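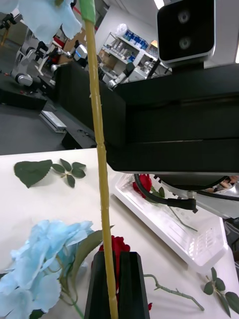

Artificial flowers, a subject on which I now have opinions.

7th September

We are selling the house. I have been saying this out loud in the grocery store and at the dentist to see if it gets less strange, and so far it hasn't. We've been in Torkdale long enough that I know which stair to skip at night, and now strangers come through with their shoes in little blue bags and tell each other, within my hearing, that the hallway is dark.

The hallway is dark. I've always thought of that as its personality.

The first thing you learn when you sell a house is that you don't live in it anymore. You still sleep there and pay the gas bill, but you've become a kind of night watchman. Our agent is from Hodach, the outfit with the green signs, and on her first visit she went from room to room with a tablet, being kind. She has a way of saying "so much character" that made me want to apologize to the walls. Then she sent over a list. It had 8 headings and ran longer than our mortgage paperwork.

Most of it was fair. Fix the drip. Wash the windows. Find somewhere else for the exercise bike, which has been a coat rack since the week it arrived. I had no quarrel with any of that, and I even enjoyed the windows, once I was done being shocked at what had been on them.

Where we parted ways was "depersonalize." All the family photos had to come down, and the fridge had to be bare. The kitchen wall where we marked everybody's height in pencil got its own line on the list, which just said "paint?" with a question mark, and I've decided to take that question mark very seriously. It's still there behind a calendar. If the buyers want it gone they can paint it themselves and live with what they've done.

The books were another fight. Apparently a bookshelf should be one third empty. I asked where the other third was meant to go, and the answer was a storage unit, so we now rent a storage unit for the books, the bike, two armchairs and a lamp that was described as "a lot." Six weeks ago I owned too much stuff. Now I own the same amount of stuff and drive twenty minutes to visit it.

Then there's the matter of smell. A house for sale should smell of nothing, or possibly of bread, but you're not allowed to bake bread because there would be crumbs. We haven't fried an onion since the listing went up. I had a dream about an onion. We eat sandwiches over the sink like teenagers, and then I wipe down the sink and hide the sponge, because a house for sale doesn't have a sponge. The dish soap lives in the trunk of the car.

Flowers are also on the list, under "finishing touches." Real ones drop petals and go brown the minute you get an offer of a second viewing, so you're steered toward fake ones, which have come a long way since my grandmother's plastic tulips. You do have to dust them. I hadn't expected to reach an age where I dusted a hydrangea, but I've gotten quite good at it, and I'll admit that from the doorway they do more for a room than I've ever done.

The cat is not on the list. The cat is against the whole business. At every viewing she has to be put in her carrier and driven around, and she sings the entire time. We usually park behind the hardware store and wait for the text. I've read 2 whole novels back there, which is more than I managed last year, so somebody is getting something out of this.

The feedback comes by email, and this is the part I'd warn people about, if anyone asked me, which they don't. People you've never met will tell you what's wrong with your life in one line. "Liked the yard, didn't like the feel." "Bathroom smaller than photos." One couple loved everything and then bought in Callau, where I'm told the hallways are full of light. One man's only comment was "stairs." I've thought about that more than I've thought about some birthdays.

We dropped the price by 2,000 last week, on advice. It doesn't sound like much, and I suppose it isn't, in house money. House money is a separate currency. I stood in a store the same afternoon and put back a jar of olives for being too expensive.

What I keep noticing, though, is that the place looks terrific. It has never looked this good – the windows are clean, the drip is gone, and the back door closes without a hip. I fixed that door in one Saturday-length burst of spite after putting it off for years. All these small annoyances we lived around turned out to be an afternoon each, and we did every one of them for people who don't like the feel.

My husband sat down in the living room the other night, in the one chair we were allowed to keep, and looked around for a while. "It's nice in here," he said. "We should buy it."

We have another viewing tomorrow at ten. The cat's carrier is by the door, the sponge is in the trunk, and I need to go find something to eat that doesn't smell.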